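Rirnstead students teach robot arm to strip old servers

Aug 27, 2023

Students at Rirnstead College have spent the summer teaching a robot arm to take apart scrapped servers, and will enter it in the Pundau student automation contest in January.

The project is called Kao and has 12 members, most of them in the second year of the engineering course. They work in a former print room on the ground floor, with a stock of 191 machines given by Cundia, a recycling firm on the edge of town. The firm had already wiped or removed the drives.

Contest rules give each team one hour to remove as many parts as it can from a server it has not worked on before. Parts must come out undamaged to score. Memory modules earn the most points and a cracked board loses 100. Teams may not touch the machine once the clock has started.

The students guide the arm by hand through each job and record its movements, then use the recordings to train the software that runs it. They have made almost 700 recordings so far. Memory has gone well, according to the team's latest progress report, but cables are still a problem. The gripper tends to pull at the wire when it should take hold of the plug, and the report says a narrower set of fingers is being drawn up.

Work on processor sockets began this month, using dual-socket Dell boards left in their cases. The college has agreed to keep the room open to the team in the evenings until the contest. New members can join at the start of term, and no experience of programming is needed.
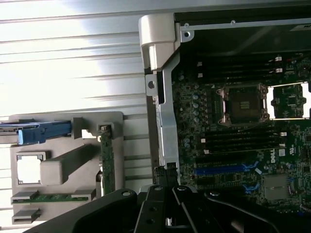
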